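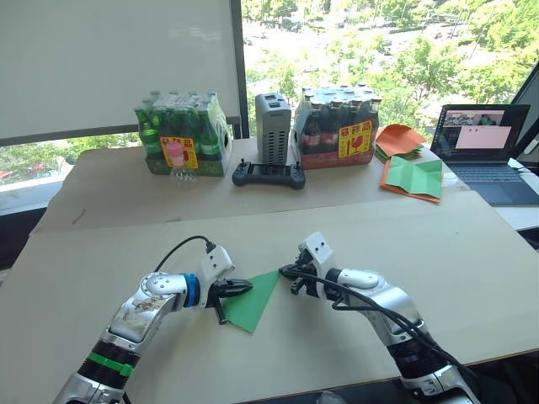 ## Chapter 8: Folds in the Earth

Layers of rock are laid down nearly flat. Sand settles on the floor of a shallow sea, mud settles on top of the sand, and over a very long time both harden. A geologist who finds the same layers standing on end, or bent into an arch, knows that something has moved them since.

This chapter is about that bending. Chapter 7 dealt with faults, where rock breaks and the two sides slide past each other. Folds form when rock bends without breaking through. The two often occur together, and in the field you will sometimes find a fold that passes into a fault within a short walk.

### The road cut at Piltwood

The village of Piltwood sits at the south end of the Treltden Valley. When the road into the village was widened, the crew cut into the side of a hill and exposed a wall of rock 302 feet long. The hill looks ordinary from the top. Inside it, bands of gray limestone and dark shale rise from the left, curve over, and drop away to the right.

Isla Baxter mapped the cut over two summers while she was a graduate student. Her first notebook, begun in July, records the limestone as a single bed. By the second summer she had traced a thin seam of clay through the middle of it and split the bed in two. Her map is reprinted at the end of the chapter, and you will use it for Exercises 3 through 6.

Baxter measured the tilt of the layers at 8 stations along the road. At the north end they slope gently to the north. Near the middle they are almost level. At the south end they slope steeply to the south. Plot those readings on a sheet of graph paper and the arch appears even if you have never seen the wall.

### Naming the parts

A fold that arches upward, with the oldest rock in its center, is an **anticline**. A fold that sags downward, with the youngest rock in its center, is a **syncline**. The Piltwood fold is an anticline. Its neighbor to the east, under the fields at Mahlangu, is a syncline, though very little of it can be seen at the surface.

The sides of a fold are its **limbs**. The line along which the rock bends most sharply is the **hinge**. If you join the hinges of all the layers in a fold, you get a surface called the **axial plane**. At Piltwood the axial plane leans to the north, so the south limb is steeper than the north limb. A fold of this kind is called asymmetrical.

Students often confuse the shape of a fold with the shape of the land. They need not match. The Rirnis Ridge, the highest ground in the valley, is the bottom of a syncline. The rock on either side was weaker and wore away faster, and the center of the sag was left standing.

### Why rock bends

Strike a piece of limestone with a hammer and it shatters. The same limestone, buried deep and squeezed slowly, can bend. Three conditions matter most: temperature, pressure from the surrounding rock, and the rate at which the force is applied. Composition matters too. Shale gives way more easily than limestone, and at Piltwood the shale is thickened at the hinge and thinned along the limbs, while the limestone keeps nearly the same thickness throughout.

Temperature rises with depth. In the Treltden Valley, a well drilled to 600 feet showed only a small increase, far too little to soften rock. The layers now exposed in the road cut were once buried much deeper than that. Section 8.2 explains how the depth of burial can be estimated from the minerals in the shale.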